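Dish Return and Drying Practice in a Shared Student Kitchen
Project report, Applied Household and Facility Studies
Brumwood Residence, second floor kitchen

Project group: Siham Nassar, Asger Hjaltested, Ditte Sveinbjörnsson
Supervisor: Ketill Blöndal

1. Background

The second floor kitchen at Brumwood serves 30 residents and has one sink. The residence office received repeated complaints during the fall term that clean dishes could not be found at mealtimes, although the inventory showed more than enough plates and bowls for the floor. The office asked the department whether a student group could study the matter as part of the spring project course.

The group accepted the assignment in January. An early visit suggested that the shortage was a matter of circulation. Dishes were washed promptly in most cases, but they remained at the sink long after washing, and residents were reluctant to take a plate from the drain tray when they could not tell whether it was clean. Some washed it a second time. Others took a new plate from the cupboard and added it to the pile afterward.

2. Purpose and scope

The purpose of the project was to describe how dishes move between the table, the sink, the drain tray and the cupboard, and to propose changes that the residence could make without building work. Pots and baking pans were left out of the study. The same applies to the dishwasher on the ground floor, which few second floor residents use.

3. Method

The group observed the kitchen during the evening meal over a period of 2 weeks. Observation began at 5 p.m. and ended when the last diner had left. Each time a resident finished washing, one member of the group entered the items in a log, together with the place where they were set down. The completed log contains 213 entries.

Residents were informed by a notice on the kitchen door and could ask to be left out of the log. Short interviews were held with those who agreed to take part. Doğukan Türkmen, who is responsible for kitchen equipment at the residence office, was interviewed separately on purchasing and storage.

4. The washing area

The sink, the drying basin and the drain tray form one continuous stainless steel station. The sink is deep and lies to the left of the basin. The perforated tray allows water to run off, but it is flat and has no slots, so that plates must be laid down or leaned against the back wall. Brushes are kept on the sink side, and cutlery stands in a white cylindrical holder on the right.
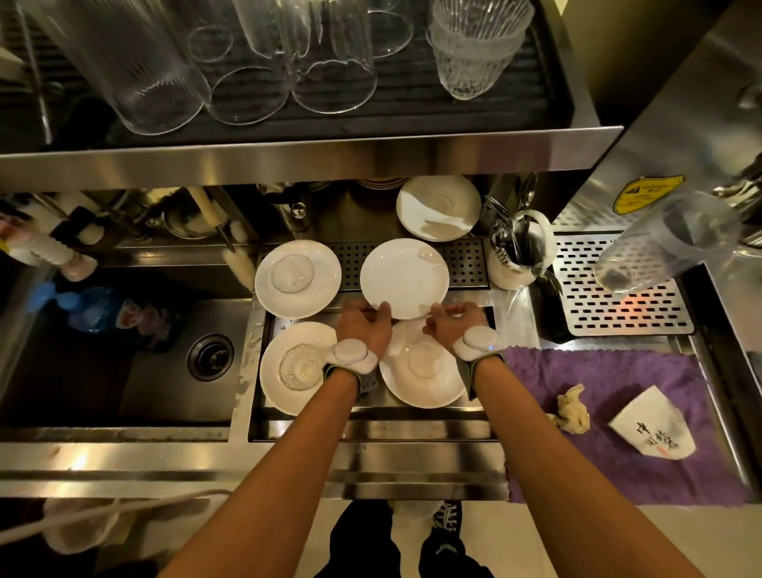
The lack of slots had a clear effect on behavior. Residents who arrived at an empty tray laid their plates flat, and the available surface was soon taken up. Those who came later placed small bowls on top of the plates already there, or began a stack. In the interviews, several residents said that they did not like to move another person's dishes – even when they needed the space – and that they would sooner carry their own plate back to their room.

Cutlery caused fewer complaints. It has a fixed place, the holder can be lifted by its handle, and residents described emptying it as a quick task. The group considers this a useful comparison, as the same residents use both the holder and the tray.

5. Findings

The log shows that most dishes were left on the tray at the end of the evening and put away the following morning, usually by whoever needed the counter for breakfast. Monday was the most difficult day. Residents returned from the weekend with food containers to wash, and the tray was often full before the evening meal had started.

Glass bowls were treated with more care than plates. Residents tended to dry them by hand, giving fear of breakage as the reason, but then set them down again at the sink because the bowl shelf is above comfortable reach. Mr. Türkmen confirmed that the shelf had been placed high to make room for a microwave oven that has since been moved.

A further finding concerns supplies. Brushes, bottles and bags tend to collect around the sink, where they reduce the space for setting down used dishes. There is a cabinet for these items, but it is locked in the evening.

6. Recommendations

The group recommends that an upright plate rack be placed on the drain tray. Two models were compared, one from Clostar and one from Fotus. The Clostar rack holds fewer plates but leaves space for bowls beside it, and the group considers it the better choice for this kitchen. A budget of 300 kroner would cover the rack and a second cutlery holder.

The bowl shelf should be lowered to the height of the plate shelf, and the supply cabinet should remain unlocked until the kitchen closes. The group also proposes a simple rule, to be posted at the sink: anything on the drain tray is clean and may be put away by anyone.

7. Limitations

Only evening use was observed, and breakfast routines are known to the group solely from interviews. The presence of an observer may also have led some residents to put away more than they normally would – two of those interviewed said as much. A follow-up after the rack has been installed has been discussed with Mr. Blöndal and could be carried out by next year's project group, using the same log sheet.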